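Search this site
Search
Menu

Bench notes: two grippers, one camera and a lot of old desktops

Saturday, January 11, 2020

Members who came to the autumn open evening will remember that the dismantling bench had one arm and one gripper, and that the gripper was the weak part. We said then that we would try a second one alongside it and report back. Wagner Tavares and I have now had both on the same arm, doing the same jobs on the same kind of machine, and there is enough to write down.

The two grippers are the Marti, which we have had from the start, and the Brurow, which came on loan in September and has stayed longer than agreed. Both are electric, both have two fingers that close in parallel, and both fit the same wrist plate. The Marti is the heavier and stronger of the two. The Brurow has a shorter stroke and can be told how hard to squeeze in much smaller steps. On paper the Brurow was the obvious choice for small parts and the Marti for everything else. The bench mostly agreed, with a few surprises.

We set four jobs. The first was lifting memory modules out of a tray and holding them over their slots. The second was unplugging and replugging a power connector. The third was taking a drive out by its edges. The fourth was the one everybody asks about, which is handling a processor over an open socket without touching the contacts or dropping it on them.

Memory modules were no trouble for either. The Marti needed the soft pads fitted, as the bare metal fingertips let the module tip forward when the arm slowed down. With the pads on it was as steady as the Brurow. Drives went to the Marti without any argument. The Brurow would not open wide enough to take one across its width, and holding it across the thickness put the weight in the wrong place.

Connectors were bad with both. The latch on a power plug has to be pressed while the body is pulled, and two parallel fingers are not made for that. Wagner filed a small step into one spare fingertip so that it would bear on the latch, and this worked on some plugs and not on others. The wires are a nuisance too. A cable that has been folded behind a drive for years springs back to where it used to be, and it can end up across the path the arm was going to take. We now tie back what we can before starting.

Processors took most of the time. The part is flat, thin at the edge, and has to go down level. If one side is low, the corner reaches the socket first and the fingers push it sideways into the contacts. Too little grip and it turns between the fingers. Too much and the fingers themselves flex, so that the part moves when they open. The setting we ended up with on the Brurow was near the bottom of its range. The Marti could not be turned down that far, and with it we had to rely on softer pads, which wear.

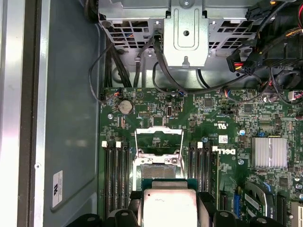
The camera made as much difference as the fingers. In the earlier trials we used only the fixed one over the bench, and it lost sight of the socket as soon as the arm came across. Moving to a small camera at the wrist cured that. It looks straight down past the fingers, so the part and the place it is going to are seen together for the whole of the approach. The drawback is that it is close to the work, and anything shiny gives it trouble. Heat spreaders are the worst for this. A lamp directly above turns the top of the processor white and the markings vanish, including the small one at the corner that tells you which way round it goes. We moved the lamp to one side and put tracing paper over it, which is cheap and good enough for now.

Each gripper had 100 attempts at the processor job, spread over several evenings. An attempt counted as good if the part went down level at the first try, without the arm having to lift off and start again. The Brurow failed on 3. The Marti failed on 14, and most of those were after the pads had started to wear, so a fair reading is that it does the job well enough for a while and then needs attention. None of the failures on either side did any harm that we could find under the magnifier, though one socket was already damaged before we began and was left out of the trial.

We should say what the trial did not cover. All the boards were in desktop cases laid flat, with the side off. We did not try anything standing upright, and we did not try laptops. The lever and the metal frame over the socket were opened by hand each time before the arm moved in. Severin Thaler has some ideas about getting the arm to do the lever as well, with a hooked finger, and he is welcome to the spare Marti fingertips for it.

The controller was the same throughout, a Skurach unit of the older type. It has one annoying habit. When the gripper is swapped, it keeps the old finger length until it is restarted, and the arm then stops short or goes too deep by the difference. We bent one fingertip finding this out. There is now a card taped to the front of it that says RESTART AFTER SWAP, and I would ask everyone to leave the card where it is.

Swapping is also slower than we would like. Four screws, one plug and a check of the zero position took us 13 minutes the first time. It is quicker now, but still long enough that people will not bother doing it in the middle of a job. If we keep both grippers, it makes sense to do all the drives in one go and all the small parts in another — or to find a quick-change plate that does not cost more than the gripper.

On cost, the Brurow is dearer and we would have to pay for it outright if the loan ends. The Marti is already ours. Our suggestion is to keep the Marti as the everyday gripper, buy a proper supply of pads, and ask Trokgate whether the loan of the Brurow can run on until the summer. Wagner has written to them. If they say no, we would still want the wrist camera, as it helped both grippers and could stay on the arm whichever one is fitted.

Some smaller notes for anyone using the bench before the next meeting. The wrist camera cable is held with two hook-and-loop straps, and the upper one works loose, so check it before you turn the wrist past halfway. The tray for processors has been lined with foam that does not hold a charge. Please do not put screws in it. The log of all the attempts, good and bad, is in the blue folder next to the controller, and anyone who wants to go through it can do so there. Wear the strap when handling boards, even the scrap ones.

If you have old desktop machines to give us, we can still take them, but please remove the drives first if there is anything on them you care about. Complete boards with the processor still fitted are the most useful. We have more than enough keyboards.

The next bench evening will be given over to connectors. Bring any odd plugs you have, with a few inches of wire left on.

6 comments
14 shares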